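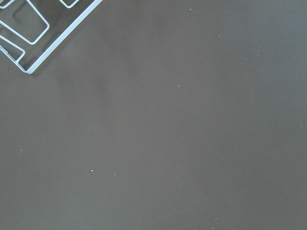 Section 4. Setting up the wire rack

Read the whole section once before you start. Takes longer if you don't. Applies to the Josum coated rack, both widths. If yours is the Batine (the older one, uncoated), go to Section 5 – the feet are different and the hooks don't fit.

4.1 Before you begin

You need:

Rack, out of its wrap
Bag of feet (6 in the bag, you use four, two are spares)
Soft cloth
Dish soap, the plain kind
Tape measure
Pencil

No screwdriver. If a step seems to need a screwdriver you are probably in the wrong section.

Pick the surface first. Flat, dry, no crumbs. Table or counter, either works. Leave 40 mm clear behind the rack so air gets through and so you can get your fingers back there to wipe.

CAUTION: Don't set the rack down on a surface straight after oiling or waxing it. Wait a full day. The feet will pull the finish up.

4.2 Washing the rack

1. Warm water, a drop of soap. Wipe every wire, top side and underside. Factory dust collects in the rounded corners so go around those twice.

2. Rinse. Dry right away with the cloth. Do not leave it to drip the first time.

3. Look over the coating while you dry. You want it smooth all the way along. Run a fingertip under the outer rail, slowly. A small bump is fine. A chip where you can see metal is not – stop and see 4.7.

NOTE: No steel wool, no scouring powder, no stiff brush. Scratches let water in and then you get rust under the coating, and there's no fixing that from the outside.

4.3 Fitting the feet

1. Turn the rack upside down on a folded towel.

2. Find the four corners of the outer rail. Feet go on the straight part of the wire next to each corner. Not on the curve. They'll click on the curve but they walk off within a week.

3. Press each foot on until it snaps. Slot faces the wire, flat side away from you.

4. Pull gently on each one. If it comes off in your hand it wasn't on. Press harder.

5. Turn the rack over and set it down.

6. Push down on opposite corners, one pair and then the other. Rocks? Go to 4.4. Doesn't rock? Skip to 4.5.

4.4 If it rocks

Check the table before you blame the rack. Turn the rack a quarter turn and press again. If the rocking stays at the same spot on the table, the table is uneven. Move the rack or live with it. If the rocking turns with the rack, it's a foot.

1. Lift the rack, look at the foot on the corner that rocks. Usually it's half on.

2. Take it off, turn it end for end, press back on.

3. Still rocks – swap in a spare from the bag.

4. Still rocks after that, the rail is bent. Don't bend it back by hand. The coating cracks at the bend, every time, even if you cant see it. See 4.7.

4.5 Placing the rack

1. Square it to the wall or the edge of the table. A rack left at an angle gets bumped.

2. Measure from the rail to the table edge. Keep 254 mm if people walk past on that side. Less is OK against a wall.

3. Mark the corners lightly in pencil if you plan to lift the rack for cleaning. Saves measuring again.

4. Hooks, if you bought them: hang from the outer rail only. The inner wires are there to keep things apart and will bow if you hang weight off them.

CAUTION: Lift with two hands, by the outer rail, opposite sides. Never pick it up by an inner loop. Never slide it loaded. The feet drag and leave gray marks, and those marks are a pain to get off a matte top.

4.6 Loading

Put the heavy stuff low and near the middle. Light stuff toward the rails.

Largest single item is 500 g. That's one item in one spot, not the whole rack. For the full load see the card that came in the wrap, it depends on the width you have.

1. Start with the biggest thing you own that has to go on the rack. Find its place first.

2. Work outward. Leave a gap you can get a finger into between pieces.

3. Glass goes in last and comes out first.

4. Anything with a sharp tip, point down and away from the side you reach in from.

5. When it's loaded push it lightly from the side. If it shifts, take something off the top and try again.

NOTE: Hot pans. The coating handles warm, not hot. If you can't hold your palm on the pan, it's too hot for the rack. Put it on the stove or a trivet and wait. Coating that has been overheated goes yellow first, then soft, then it sticks to whatever is touching it.

NOTE: Wet things are fine but water runs straight through to the table. Put a tray or a mat underneath. The Cisternas tray slides under the standard width from the short side. It does not fit the wide one, whatever the old leaflet says – that leaflet was wrong and has been withdrawn. For the wide one use a folded towel or the Nivell mat, trimmed. Trim along the printed line on the back.

If you don't use a tray, wipe under the rack every night. Water left standing around the feet leaves a ring.

4.7 Chips, bends and returns

Small chip on the underside, no rust: dry the spot well, dab on the touch-up paint, leave overnight, second dab in the morning. Thin coats. Don't put food or dishes on that part of the rack until the paint is hard all the way through, three days is safe.

Chip on top, where things will touch it: don't paint. Send it back.

Bent rail: send it back.

Missing feet: don't send the rack back, just ask for a bag of feet. Say which width.

Send returns in the original wrap if you still have it. If not, wrap each corner seperately before boxing. The corners are what gets hit. Mark the parcel for Nii Baidoo, Returns, and put your order number on the outside AND on a slip inside. Labels fall off.

4.8 Weekly care

Take everything off. Once a week is enough.

Wash as in 4.2, steps 1 and 2.

Pop the feet off every second wash and rinse them. Gunk builds up in the slot.

Wipe the table underneath, dry it, then put the rack back on the pencil marks.

Check the hooks for play. A hook that spins freely is worn, replace it.

Dishwasher: top shelf of the machine only, feet off, no heated dry. Hand washing is better.

4.9 Storing the rack

Dry it fully first. Stand it on its long side or lay it flat, either is OK. Nothing stacked on top. If you lay it flat under other racks, put a cloth between each one or the coating rubs.

Feet and hooks back in the bag, bag tied to the rail.

Changed in this version, January 5, 2019: tray sizes corrected in 4.6, touch-up steps added to 4.7. Clearances in 4.5 are the same as in the September version.

Next: Section 5. Setting up the Batine rack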